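Disposal of old office equipment, February 2026

The Muslow store room closes for refitting in September. Departments should list any computers they no longer need before then, using the Flinex form. Machines bought before the 2000 asset number series need a paper form as well.
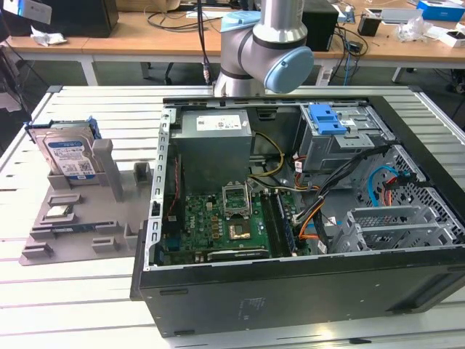 Monitors and printers go on a separate list. Ekinci collects both, with a limit of 400 kg per visit, and charges for anything left in the corridor. Keys and passwords stay with the department until the form is signed.

Drives are booked out under code 774 and must not travel with the computers.
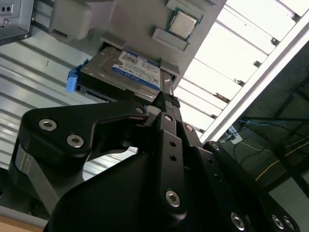 A hard disk drive at the light grey fixture.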